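Come teach our robot arms to sort blocks (no experience needed, really!)

Posted Sep 29, 2018 by Fionnuala Sheehan, Hasine Lab

Hi! I run the teaching sessions at Hasine, and I'm looking for 14 people who'd like to spend some time driving a pair of robot arms by remote control. You move, the arms move, and we record the whole thing so the software can learn from it. We pay, we feed you, and I think it's a pretty fun way to spend a morning.
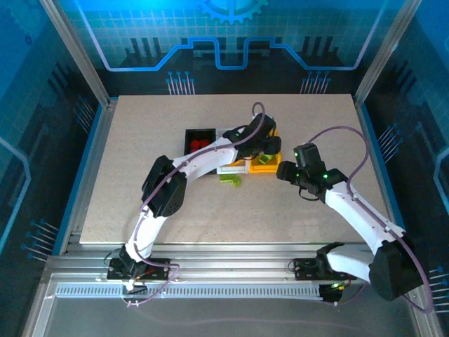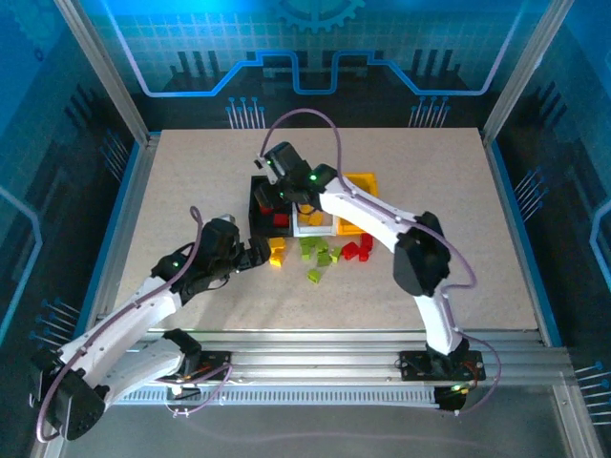

Both photos: Kieran Corrigan / Hasine Lab

The task is called Hegarty (don't ask, I didn't pick it). It's all bins and colored blocks, and you get both arms, one for each hand. I give you a card that says which color goes in which bin, you work through it at your own speed, and then we set the table up again and you go once more with a new card. Each go is one recording. We have 257 good ones so far and I want to get to 400 before March, so you can see why I'm writing this!

Who I'm after: anyone 18 or over who can sit comfortably for an hour and use both hands. You don't need to know a thing about robots. Left-handed people, please please write to me - nearly everyone we've had so far is right-handed and I'd love more of a mix. Glasses are fine. If you mix up red and green, tell me beforehand and I'll put you on the shapes version.

What a session is like: two hours in all, with a break in the middle. The first half hour is practice and none of it gets kept, so drop as many blocks as you like. After that Ha-neul Joo sits at the next desk and starts and stops the recordings. Slow and steady is what we want. If you fumble a block and pick it up again, keep going, we use those too (the software needs to see how a person gets out of a mess).

Pay is $10 for the practice half hour and $14 for each half hour after that, given to you the same day. You can do one session or come back for more. We record what the arms do and what your hands do on the controls. We don't record your face or voice, and your name stays off the files.

To sign up, send a note through the contact form with "Hegarty" in the subject line, and tell me whether mornings or afternoons suit you better. Parking is behind the building, on the Asico side. Ring the bell marked Hasine and I'll come down and get you.

Fionnuala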